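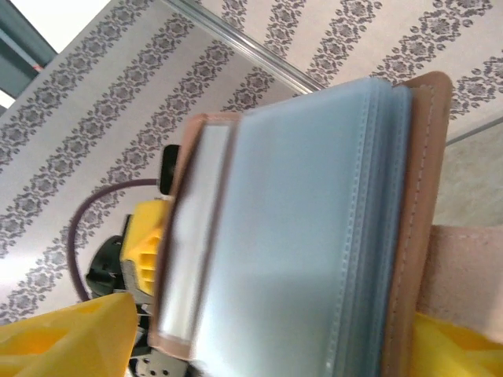

Teaching two arms to turn a page

Palesa Van der Merwe has spent most of this year on photo albums. She leads a small manipulation group at Okoro, and her team's result, posted November 2, 2023, is about getting a pair of robot arms to open an album and page through it without pulling the sleeves out of line.

"People ask why albums," she says. "A box is the same shape every time you pick it up. An album changes shape while you hold it, and the pages stick to each other."

The method uses a small camera at each wrist and no overhead view. Bongani Nel, who wrote most of the training code, says they tried a fixed camera first and dropped it. "Once the gripper is around the book, a camera across the room sees mostly gripper. The wrist view is tilted and half of it is wallpaper, but it shows the edges of the sleeves."

Clear plastic is the hard part. The sleeves are glossy, and a highlight can look a lot like a page edge. The group collected 3,000 demonstrations by hand, moving to a new room every few days so the policy would not learn one background. Nel says papered walls were the most useful. Early versions locked onto anything with a strong repeating pattern, and those rooms made the problem show up quickly.

The second piece is what the group calls a hold check. Before one arm reaches for a page, the other makes a very small movement and the system compares the wrist images from before and after. If the cover and the sleeves have shifted by different amounts, it changes its grip and tries again. The check adds 7 seconds to a run.

"That is slow," Van der Merwe says. "I would like it to be under two. But without it we drop the book."

With the check on, the arms finished 82 percent of test runs on albums they had not handled before. Most of the failures were double pages, where two sleeves came over together. Nel does not think more data will fix that. "You can't see it from the image. I can't see it either when I look at the recordings. I think you need touch."

The group plans to add a simple force sensor to one finger in December and repeat the same tests. Stitched covers will stay in the set – the raised thread gives the fingers something to catch on – and so will smooth ones, where the arms did worse.

Asked if anyone outside a lab needs this, Van der Merwe mentions archives that scan family collections. "They turn the pages by hand now. We are not close to replacing that, and I would not give it my own albums yet."

Related
Xolani Kekana on sorting loose cables
Drilard opens its gripper test results
Wadura: a year of folding towels
Aaliyah Cormier on slow robots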